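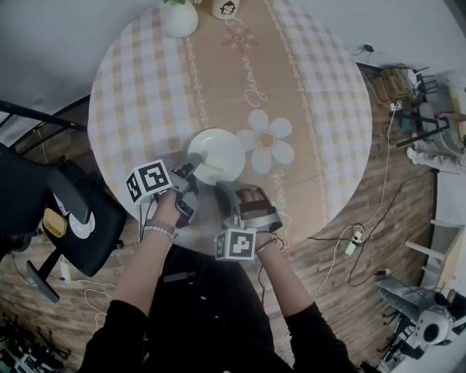 **Sitzung 6: Wem gehört der Verein? Investoren, Image und Protest**

Seminar Sport und Öffentlichkeit, Dienstagsgruppe. Bitte den Text von letzter Woche mitbringen, nach Möglichkeit gelesen.

## 1. Wo wir stehen geblieben waren

Wir hatten den Begriff *Sportswashing* an die Tafel geschrieben und uns dann vierzig Minuten lang darüber gestritten, ob man ihn verwenden darf. Arbeitsdefinition bis auf Weiteres: Ein Akteur mit beschädigtem Ruf investiert in Sport, damit beim Googeln zuerst die Tabelle erscheint. Die Hausarbeit darf das gern eleganter formulieren.

Offen blieb, ob die Absicht zur Definition gehört. Wer ja sagt, muss sie nachweisen, und Pressemitteilungen sind in diesem Punkt selten ergiebig. Wer nein sagt, hat am Ende fast jeden Trikotsponsor im Netz, samt der örtlichen Sparkasse.

## 2. Der Übungsfall: Trikia und Tralto

Wir arbeiten weiter mit unserem Planspiel. Der SV Trikia, Zweitligist, chronisch klamm, wird mehrheitlich von der Holding Tralto übernommen. Tralto fördert Rohstoffe in der Region Dankwa, wo Anwohner seit Jahren gegen Umsiedlungen klagen. Das Stadion heißt nun Cludodum-Arena, nach einer Tochterfirma, deren Geschäftszweck auch nach Lektüre des Handelsregisterauszugs dunkel bleibt.

Zum Fall gehören folgende Zahlen:

- 2000 Mitglieder hat der Verein
- 604 davon kamen zur Versammlung
- 131 stimmten gegen die Übernahme
- 14 Tage lagen zwischen Ankündigung und Abstimmung

Der Vorstand spricht von »überwältigender Zustimmung«. Rechnen Sie nach, und zwar einmal mit den Anwesenden und einmal mit allen Mitgliedern als Grundgesamtheit. Enthaltungen sind im Protokoll nicht ausgewiesen, was man schlampig oder geschickt finden kann.
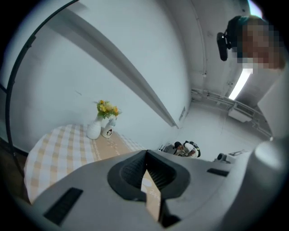
## 3. Protestformen und ihre Adressaten

Die Fangruppe »Kurve ohne Konzern« plant eine Aktion zum ersten Heimspiel. Zur Debatte stehen ein Plakatwagen vor dem Stadion, zwölf Minuten Schweigen im Block und ein Boykott der Bratwurst. Letzteres gilt intern als radikaler Flügel.

Für die Analyse trennen wir drei Ebenen:

1. **Adressat.** Richtet sich der Protest an Tralto, an den Vorstand, an die Liga oder an den Sitznachbarn? Die meisten Banner versuchen alles zugleich und sind deshalb schwer zu lesen.
2. **Kosten.** Ein Boykott trifft zuerst den eigenen Samstag. Hirschmans Begriffspaar *Abwanderung und Widerspruch* hilft hier weiter, wobei Fans die ungünstige Angewohnheit haben, lautstark zu widersprechen und trotzdem die Dauerkarte zu verlängern.
3. **Anschluss.** Kommen die Betroffenen aus Dankwa selbst zu Wort, oder dienen sie der Kurve als Kulisse?

Zum dritten Punkt bitte Vorsicht mit der Formel »Politik gehört nicht ins Stadion«. Sie wird meist aus der Ehrenloge vorgetragen, gern neben dem Bürgermeister.

## 4. Aufgabe bis zur nächsten Sitzung

Verfassen Sie eine Stellungnahme von höchstens einer Seite aus Sicht der Liga *oder* der Fangruppe. Wer die Liga wählt, darf das Wort »Dialog« zweimal benutzen. Wer die Fangruppe wählt, kommt ohne »Tradition« aus.

Abgabe auf Papier, Schriftgröße lesbar. Die Gruppen für das Rollenspiel hängen ab Montagmittag an der Tür; Tauschen ist erlaubt, solange am Ende noch jemand den Vorstand spielt.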